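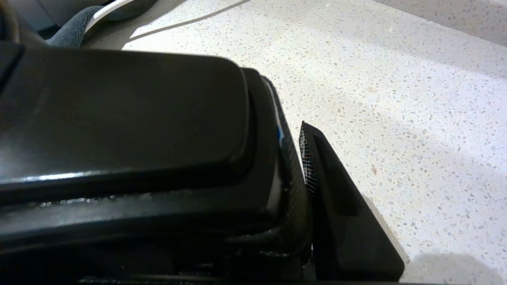

The Jutach site has updated its bench rules for robot arms, and they take effect in November. Bernmont and Mancuso will follow the same text.

Wipe down the gripper housing and check the finger pads before the first run of the day. Write the result in the log, even if there is nothing to report. The log form is Kavcombe 815, and the old one should be thrown out.

Two people must be present for any run at a new height or with a new object.

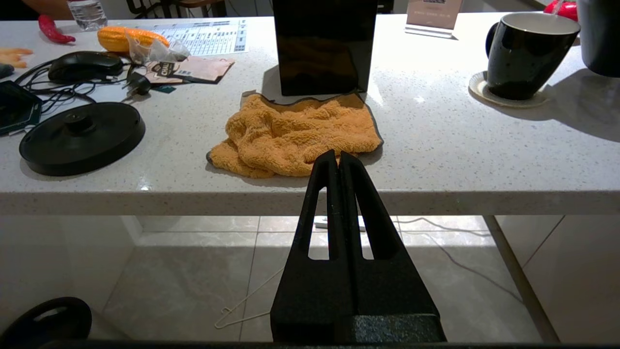 Counters are covered in section 3 of the rules. List every item within reach on the run sheet before the arm is powered, including things that are not part of the task. With a towel in the middle of the counter and a mug and saucer farther back, all of them go on the sheet. The same applies to the floor, where a power strip or a gray cable has to be noted before anyone moves the base.

Questions about the run sheet go to the Jutach desk. Comments on the rules are open for 2 weeks.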